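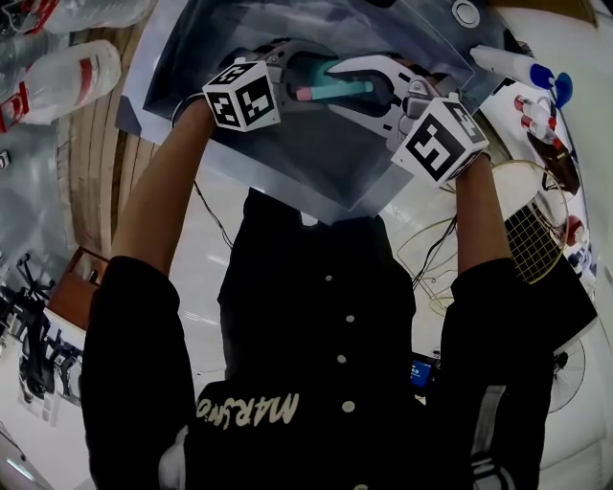
Travel Planning and Disruption
Handout 4: Delays, Missed Connections and the Decision to Stop

Read this before the second class of the week. The worked case is the one you will need for the written assignment.

1. Terms

A leg is one ride on one vehicle, from boarding to getting off. A connection is the gap between two legs. A through ticket covers several legs under one contract. Separate tickets are separate contracts, even when they are bought on the same day from the same website.

The difference matters when something runs late. On a through ticket the carrier normally has to get you to the last place named on it. On separate tickets the second carrier owes you nothing if the first one was late, and will usually treat you as a no-show. Check the conditions printed with the fare, as these vary.

2. Slack

Slack is the time in a connection beyond what you need to walk, clear any checks and board. Students tend to put the same slack into every connection. It should be placed where a miss would cost the most. A bus that leaves every half hour needs very little. A ferry that sails once a day needs a lot, and often the sensible choice is to arrive the night before.

Write the slack for each connection next to the leg that follows it. If the next departure after a miss is the following day, mark the leg with a star. A plan with two starred legs in one day should be redrawn.

3. Worked case: Grirbridge to Pulon

A traveler leaves Grirbridge by train at 6:40 a.m., changes to a coach at Gramerard, and takes the afternoon boat to Pulon. The train and coach are on a through ticket. The boat is booked separately and is not refundable on the day of sailing.

Total paid: $1,295, including four nights at a guesthouse in Pulon. The first night is charged in full on a no-show. The other three can be canceled up to noon on the day.

The train is held outside Gramerard and the coach leaves without it. The next coach gets in 26 minutes before the boat sails. Check-in for the boat closes 30 minutes before sailing.

The options at Gramerard are:

Go on, and ask the boat office by phone to hold check-in.
Go on, expect to miss the boat, and find a room near the dock.
Stay the night in Gramerard and take the morning coach.
Turn back to Grirbridge.

Most people choose by looking at the $1,295. That money is mostly spent whichever option is taken, and it should be left out. Compare only what each option will cost from this point on, and what each one leaves you able to do. The three guesthouse nights still count, but only if the traveler is able to call before noon. The train was held until 12:20, so in this case they don't.

Phone first – the boat office may say yes, and the call costs almost nothing. Ask for the name of the person you speak to and write down the time.

4. Setting a turn-back point

Decide before leaving what would make you stop. Write it as a time and a place, for example "not on the coach by 3 p.m." A limit such as "if it gets too bad" is no use to a tired person in a station.

The limit can be moved if new facts come in. A changed timetable is a new fact. Having already waited four hours is not.

5. Records

Keep every boarding pass and receipt until claims are settled. Note the announced reason for each delay in the words used at the time. Insurers often ask for written proof from the carrier, and it is easier to get at the desk than by mail later.

Assignment

Plan a trip of at least four legs, one of them by water. Show slack for each connection, star the legs that need it, and give one turn-back point. Then assume the second leg is three hours late and set out the options as in section 3. Maximum 1,000 words, tables not included.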